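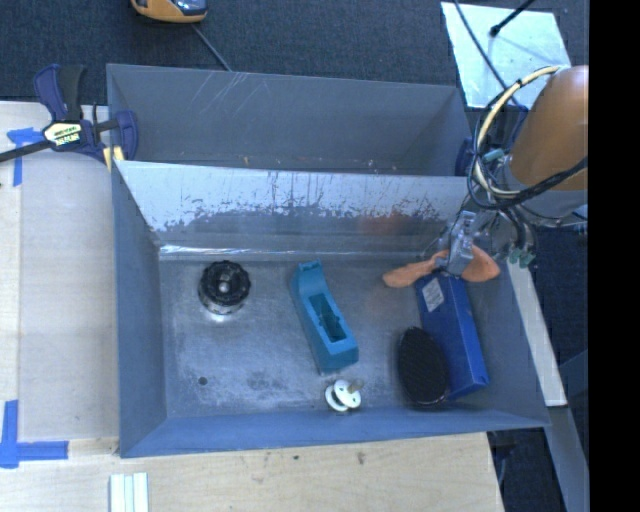

## Parts bins: reclassification and liner wear

The two-compartment sheet-metal bins at the Skuvetti building have now been in daily use for 4 years, and the June check covered all 126 of them. Most need no work. The notes below cover what the check found, how mixed contents are to be handled from now on, and what changes on the count sheet.

**Surface wear**

Wear is concentrated in two places: the floor of the front compartment and the slanted divider. Floors show cloudy scratching and dark smudging. Both are cosmetic. On the divider, the light upper surface wears back to a ragged line with darker metal below it. A divider with this line stays in service as long as the panel is flat and a fingertip run along it finds no raised edge.

Scratches on the far wall of the rear compartment are also acceptable. Record them only if a fingernail catches.

Bins with a bent rim, a lifted seam or a divider that moves under hand pressure go to the Ajayi bench with a red tag. There were 4 of these in June. Do not hammer a rim straight on the shop floor. The last two repaired that way no longer stacked.

**Debris**

Fine specks collect along the lower edge of the rear compartment, where the floor meets the sheet metal and a flat brush does not reach. Use the narrow nozzle on the vacuum. Compressed air is not allowed for this job; it moves the debris to the next bin over. Wipe the floor afterward with a damp cloth, then a dry one. Skip the solvent wipes, which leave a film that holds dust.

**Mixed contents**

Front compartments are approved for mixed loose items: knobs, small spools, brushes, plastic housings and boxed goods may share a bin. The following rules apply.

- Long boxes go in lengthwise against a side wall, flat on the floor. Standing a long box on end puts its top above the rim and blocks stacking.
- Round items will travel on the bare metal when the bin is carried. Put them in last, and carry the bin level.
- Items with a projecting peg or shaft are placed where the peg cannot press against a neighboring box.
- Anything with an open recess is checked for small parts lodged inside before it is shelved.
- Brushes may lean on a box. They may not lie under one, as the bristles take a set within a few days.

The maximum load remains 25 pounds per bin, both compartments combined. The rear compartment can be left empty. If it is used, it holds one item type only.

**Labels on boxed goods**

Faded labels were the most common finding in June. Where the printing on a box can no longer be read at arm's length, print a new label from the Adatix station and place it beside the old one. Do not cover the old label. Receiving still needs the original if the box is returned to the supplier, even when only part of the text can be made out under a lamp.

**Count sheet**

The Fakton count sheet has a new column, "R/F," for rear or front compartment. Enter one letter per line. If the same item type is found in both compartments of a bin, use two lines and do not combine the quantities. Loose items are counted singly. A closed box counts as one unit regardless of what is listed as inside it.

The wear code moves to the last column and uses the existing scale. Old sheets may be used up until the pad is finished; write the compartment letter in the left margin.

**Outstanding**

Rubber floor mats for the front compartments are on order. The sample mat was slightly too wide for walls that slope outward, because it had been cut to the rim dimension and not to the floor. Corrected measurements have been sent. Until the mats arrive, bins are to be used with bare floors; cardboard cut to size is not a substitute, as it sheds fibers into the seams.

Red-tagged bins will come back with a green sticker on the rim. Remove the tag before restacking.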